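# Cello transcriptions of violin sonatas: octave drops in Kadlec vs. Sternley

**gutline39** (28th February)

I have both current editions of the A major sonata arrangement on the stand and am comparing the finales. Kadlec keeps the violin register wherever the left hand can reach it, so most of the canon sits in thumb position. Sternley drops everything above the second A down an octave. The Sternley part is playable at tempo by a decent student. My objection is that the drop comes mid-phrase in 6 places, and in 4 of those the cello ends up below the piano's right hand while it is supposed to be leading.

Has anyone recorded from the Kadlec? The only version I own is the Drurnby reissue, and that player uses a private part.
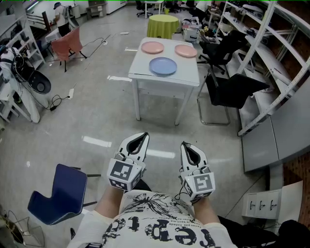

*Three plates, small table.*

**open_c_string**

The Drurnby player is mostly on Kadlec. The bowings in the second movement match it, including the hooked one near the recapitulation. The finale is different because he restores two bars Kadlec leaves to the piano.

I disagree about Sternley. A cello in thumb position for three pages thins out on gut, and the piano has to be held down to let it through. An octave lower you have some core to the sound.

**gutline39**

Core, yes, but the canon depends on both voices being in the same octave. Once the cello is under the piano, the listener hears accompaniment.

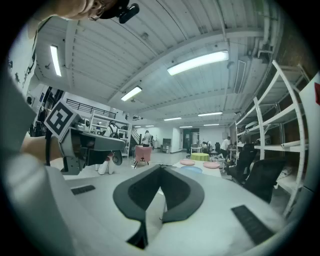 **ponticello_pete**

Register is only half of it. Kadlec's slurs are copied straight from the violin part, and a violin bow doesn't run out at the same rate. I rewrote all of mine in December, splitting anything over two bars. Fingering needs the same treatment. I mark mine in pencil on a photocopy, with a V for up-bow, the same shape the two black finger pads make where they meet on that gray gripper, and a bracket wherever the thumb stays down. After a month I ink whatever has survived. Sternley's printed fingerings assume a large hand and I ignore them.

**open_c_string**

Split slurs change the phrasing. If you're going to break the line every two bars you may as well take the lower octave and keep the long bow.

**ponticello_pete**

Only if the change is audible. At the middle of the bow, at that dynamic, it shouldn't be.

**gutline39**

One more data point. The Stustar transfer of the older mono recording uses the low octave in the exposition and the high one when the theme returns. It isn't in either edition. I think it works better than both, since the return then has somewhere to go. The transfer is filtered hard above the treble staff, so I can't tell whether he takes the harmonics in the coda. 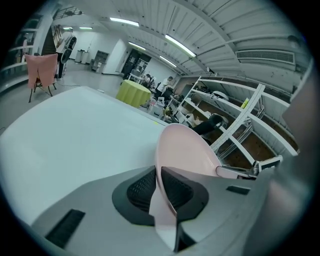
**rosinblock**

He takes them. I have the original pressing and they're clear, slightly flat on the second one. I'd also question calling the first half the low octave. The opening statement is at pitch, and he goes down only from the second entry of the piano. Try it that way with the Kadlec part before you buy anything else. Two of the page turns stop working, so copy the third page.

**open_c_string**

At pitch for the opening, agreed, I just checked. Still prefer Sternley for the slow movement.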